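Home | Visits | Reviews | About

Gesorier open day, 14/01/2026

I went to the Gesorier bedding showroom expecting a sales pitch, and got one. We had 30 minutes on the Eko range of cooling mats before anyone mentioned a price. The guide promised 16 nights of better sleep or your money back - less a 5 per cent handling fee, as the small print has it.

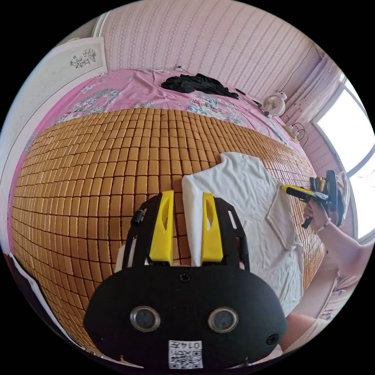

I asked who had tested the claims and was handed a leaflet. The tea was good. I'll wait for the sale in May, if I bother.

Contact | © Skillomer | Back to top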